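Hediletti lança cartão único para bibliotecas e transportes em Peltonen 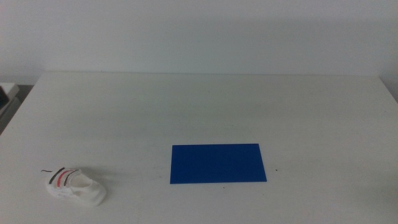 Peltonen, 23 de outubro de 2026 – A Hediletti, empresa de serviços para autarquias, anuncia a entrada em funcionamento do Cartão Hirness no município de Peltonen. O novo título junta num só suporte o acesso às bibliotecas municipais, às piscinas e às carreiras urbanas de autocarro, que até agora exigiam inscrições separadas.

O cartão pode ser pedido a partir de hoje nos balcões de atendimento do município e nas nove bibliotecas da rede. A primeira emissão é gratuita para residentes. A segunda via, em caso de perda ou dano, custa quatro euros. Quem já tem cartão de leitor mantém o número de utente e o histórico de empréstimos, e pode continuar a usar o cartão antigo até ao fim de maio.

A fase experimental do projeto envolveu 900 utentes, inscritos em duas freguesias da zona norte. Durante esse período foram corrigidos dois problemas assinalados pelos participantes: a demora na atualização do saldo depois de um carregamento feito no balcão e a impossibilidade de associar o cartão de um menor à conta de mais do que um encarregado de educação. As duas situações ficaram resolvidas antes da abertura ao público.

«O pedido que ouvimos mais vezes foi o de acabar com os formulários repetidos. Uma família com dois filhos chegava a preencher o mesmo impresso em três serviços diferentes», afirma Gheorghița Sandu, diretora de projetos municipais da Hediletti. «Agora a inscrição faz-se uma vez e cada serviço recebe apenas os dados de que precisa.»

O sistema informático foi desenvolvido sobre a plataforma Mernatik, que a Hediletti já utiliza na gestão de equipamentos desportivos. Os registos de leitura ficam guardados nas bibliotecas e não são partilhados com os transportes nem com as piscinas. O utente pode consultar os seus dados, corrigi-los ou pedir a sua eliminação em qualquer balcão, mediante apresentação de documento de identificação.

Nas bibliotecas, o Cartão Hirness permite requisitar livros, revistas e filmes, reservar salas de estudo e pagar fotocópias. O prazo normal de empréstimo passa a ser de 30 dias para livros, com uma renovação, desde que não haja reserva de outro leitor. Os jornais e as obras de referência continuam disponíveis apenas para consulta no local.

Nos autocarros, o cartão aceita o passe mensal e viagens avulsas pré-compradas. Os carregamentos são feitos nos balcões, nas bibliotecas e em 40 estabelecimentos comerciais aderentes, cuja lista está afixada nas paragens principais. A venda de bilhetes a bordo mantém-se sem alterações de preço. Os passes em vigor não precisam de ser trocados antes da data de validade.

Nas piscinas municipais, a entrada com o novo cartão abrange o regime livre. As inscrições em aulas de natação e hidroginástica continuam a ser tratadas na receção de cada piscina e só deverão passar para o sistema comum no próximo ano letivo.

Para pedir o cartão é necessário apresentar documento de identificação e comprovativo de morada. Os menores devem ser acompanhados por um dos pais ou por um representante legal. O cartão é entregue no momento do pedido, exceto nos casos em que haja direito a desconto social, que dependem de confirmação pelos serviços do município.

Sobre a Hediletti
A Hediletti presta serviços de gestão e atendimento a municípios, com atividade nas áreas da cultura, do desporto e da mobilidade.

Contacto para a imprensa
Gheorghița Sandu
Direção de Projetos Municipais, Hediletti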